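Section 6: Setting Up a Matching Gift Drive

Before you begin, you will need your Murkano coordinator login, the signed pledge letter from your matching donor, and a quiet half hour. The first two are easier to find.

1. Sign in and open Drives, then choose New Matching Drive. Give it a name your donors will recognize. "Drive Copy 2 Final" has been used, and it printed on every receipt.

2. Enter the match cap exactly as it appears in the pledge letter. The Trurnside Library drive entered $3,968 and stopped on the dot. Leave the field blank and Murkano assumes your donor's generosity has no limit.
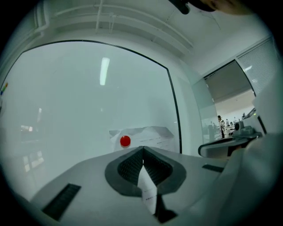 3. Set the ratio. The default is one to one. If your donor has promised 2 dollars for every dollar raised, change it now, while the field is still open to you.

CAUTION: The ratio locks when the first gift posts. Support can unlock it, but will ask for a letter from the donor explaining the change, and donors do not enjoy writing these.

4. Under Dates, choose a start and an end. Drives that run past 44 days are split into two reports. We have asked for this to be fixed — so has everyone else.

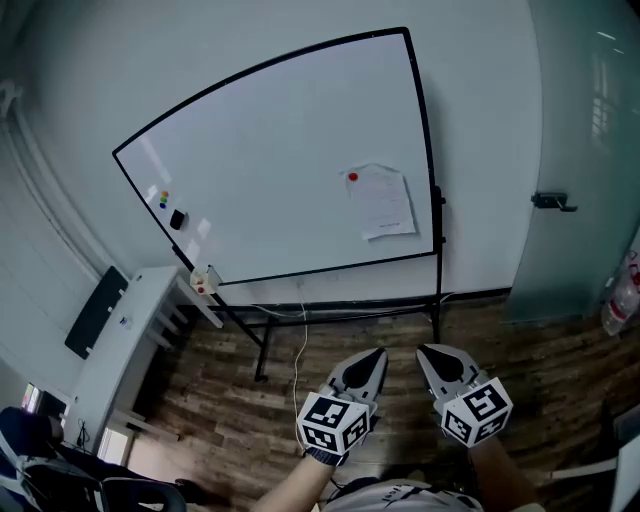
5. Load your family list. Csizmadia exports go in as they are. Spreadsheets need one household per row, with the surname in the first column and no comments in the margins about who still owes what. Margin comments import beautifully and appear in the thank-you email.

6. Select Send Test. Read the message on a phone as well as a computer, then click the giving link yourself.

NOTE: Test gifts are not real money. Please do not announce them.

7. When the test looks right, select Open Drive. The progress bar appears on your Eltatlow page within the hour. Refreshing will not hurry it, though you are welcome to try.
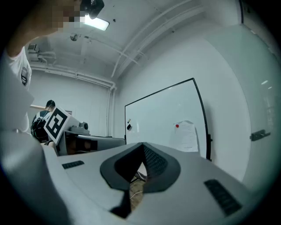 Gripper and white cable, seen from above the floor.

If the bar still reads zero the next morning, go back to step 2 and check the cap for a stray decimal point. Drives scheduled for April share the spring reporting calendar; see Section 7 before changing their end dates.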